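Relatório intercalar, segundo trimestre de execução
Projeto Clomdale: triagem e lavagem de têxteis hospitalares
Responsável técnica: Sofia Stefanou

1. Execução

O túnel de lavagem Duris entrou em regime de carga parcial em março. Foram concluídos 69 dos 70 ensaios previstos; o ensaio em falta (programa de baixa temperatura, carga mista) transita para o próximo período por indisponibilidade do doseador 2. A avaria foi comunicada à Halbridge e a peça está encomendada.

2. Consumos

O consumo de água mantém-se em 12 litros por quilograma de roupa, valor conforme com o caderno de encargos. A leitura do contador de vapor continua a ser manual. Senad Ionescu prepara a ligação ao sistema de registo.

3. Acondicionamento

Mantém-se o uso de cestos de plástico com paredes abertas.

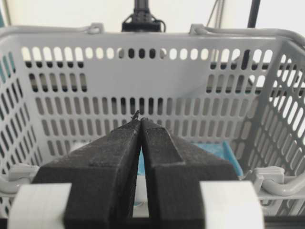
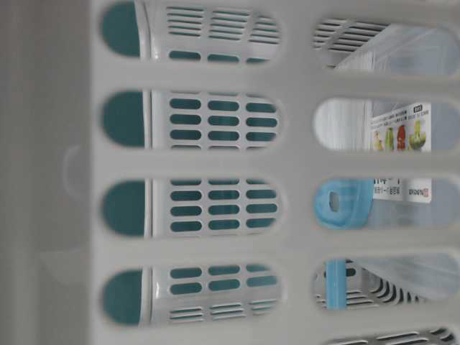
A revisão do procedimento de expedição, a cargo de Grigoris Margaritis, aguarda parecer da Psarras quanto à separação entre circuito limpo e circuito sujo.

4. Desvios e pedidos

Não há desvio orçamental. Solicita-se a transferência da verba de formação para a rubrica de manutenção, nos termos já expostos a Mackenzie Leclerc.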